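We're looking for a part-time software tester at Holix!

I run the web team here (there are 5 of us, all a bit scattered), and we've reached the point where our release checklist has 308 items and I'm still working through it on my own most Thursdays. I'd love some help – ideally from someone who enjoys trying to break a signup form.

You don't need a degree or years of experience. You do need to write clearly, because our developers in Condcombe will be reading your notes long after you've logged off. Hours are flexible, and remote is fine.

To apply, send me a short email about the worst website you've used lately, 200 words tops.
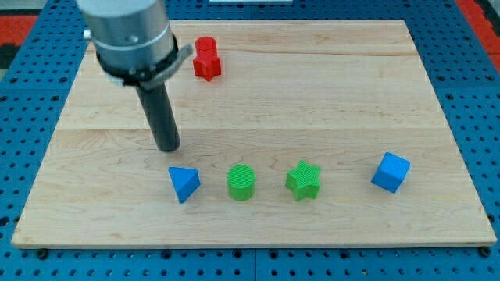
I read every one myself and I'll write back by the end of April.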